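Simulation Notebook, Manipulation Group, Cillilmont
Entry: September 2, 2022
Subject: Comparison of two gripper models on the door task, Wurura controller

Purpose of this entry is to record the setup and first results for the two-finger gripper and the Liu multi-finger gripper on the door-opening task. All work today was done in simulation on the Firbridge apartment model. Views are from the head camera.

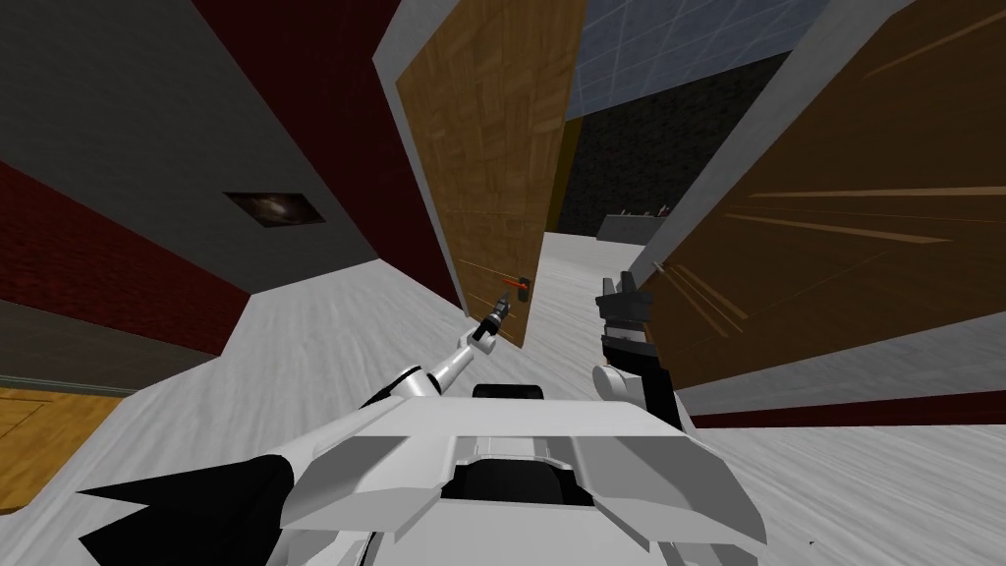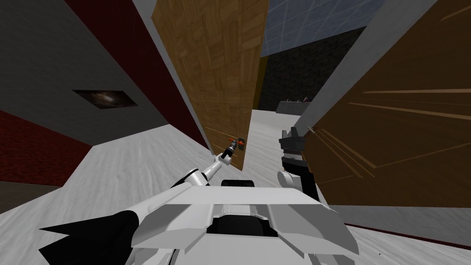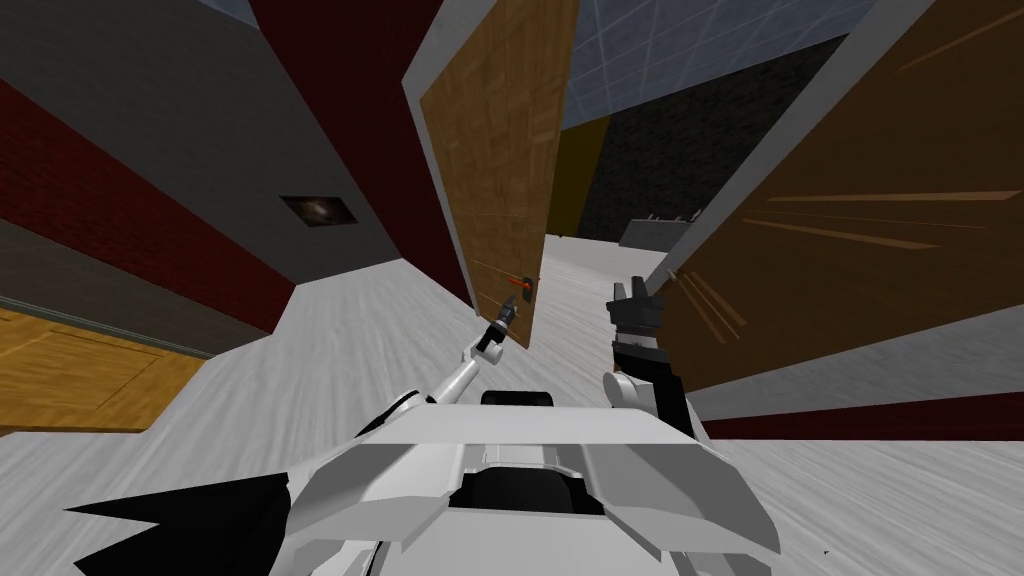
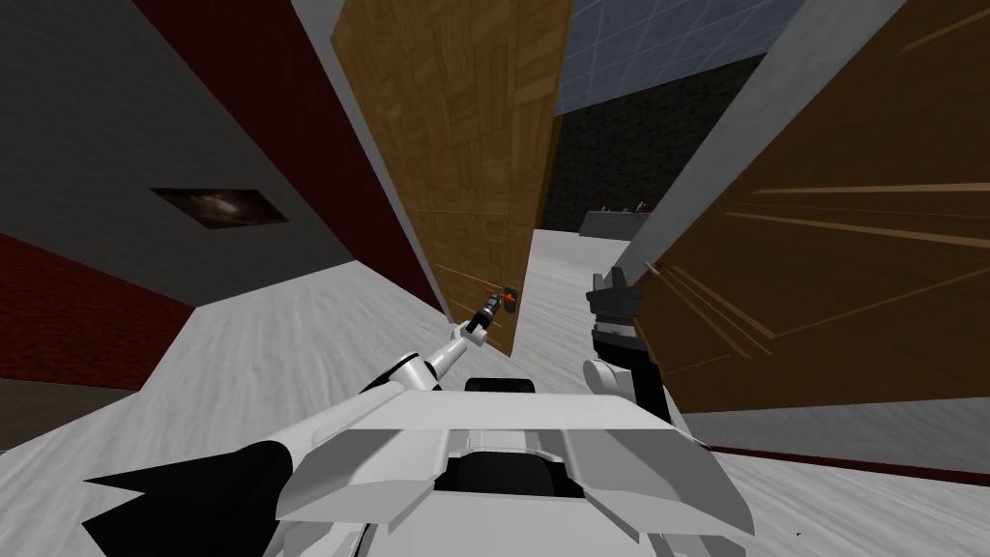

Door task, head camera, all four views: left arm at the door, right arm raised.

Setup

The robot model is the standard white-shell body with both arms enabled. The left arm is assigned to the handle. The right arm is held in a raised posture and receives no task commands until the door has passed the release angle. Camera roll was left at the value inherited from the previous configuration, so the room comes out steeply tilted. The policy was trained with the same roll and it should not be corrected in isolation. Anyone who wishes to level the camera must retrain.

The handle keeps its orange-red material from the earlier perception tests. It is easy to pick out against the wood texture, and the segmentation step still depends on that color. A neutral handle material is to be tested separately.

Physics time step is 2 ms. Episode limit is 2,000 steps. Each episode starts with the base in the same position, with noise on the arm joints only. Contact parameters for the handle were copied from the December configuration without change.

Procedure

Each gripper model was run on the left arm in blocks of 10 episodes with the same seeds. The controller gains were not adjusted between blocks. An episode was scored as a success if the door reached the release angle and the handle was let go without the arm striking the door panel. Episodes that reached the angle but ended in a collision were logged separately and do not count as successes.

Observations

The two-finger gripper reaches the handle on a shorter path and settles sooner. Its approach direction is less sensitive to the joint noise. Where it failed, the failure was nearly always in the release phase: the fingers opened, the wrist did not back away far enough, and the handle was caught again on the return motion. This is a controller matter and should be addressed in the retreat waypoint before any conclusion is drawn about the gripper itself.

The Liu model holds the lever more securely once it is closed. The approach is slower, and in several episodes the outer fingers touched the door panel before the grasp had formed. The contact solver then produced a small jitter that continued until the wrist was withdrawn. A larger pre-grasp offset removed the jitter in a single manual run. That run is not included in the block results.

The longest episode in the log shows 2,470 steps, which is over the limit. The counter appears to continue during the reset sequence. The episode was scored as a timeout. The logging script needs to be corrected before the larger comparison, and the step counts from today should not be used for timing claims.

Right arm: the raised posture keeps it away from the handle, but it stands in the gap that the body must later pass through. Moving the shoulder inward by a small amount would help. The change has to be checked against self-collision with the torso shell, where the margin is already small.

Rendering: the textures on the door panels show pale streaks in some views. Reloading the material library did not change them. They have no effect on the contact results. Whether they affect the segmentation step is not known, and the mask output should be inspected on the right-hand panel in particular.

Provisional assessment

No recommendation is made at this stage. The two-finger model is adequate for approach and grasp, and its weakness is in the part of the motion that is easiest to change. The Liu model requires its own pre-grasp offset and cannot be compared fairly under shared settings.

Actions

Revise retreat waypoint for the left arm and repeat the two-finger block.
Add a separate offset parameter for the Liu model to the Wurura configuration file.
Correct the step counter in the reset sequence.
Check self-collision margin with the right shoulder moved inward.
Save masks along with the camera views in all further runs.

Configuration files and logs are on the group drive under the Firbridge directory. The December files are to be kept as they are.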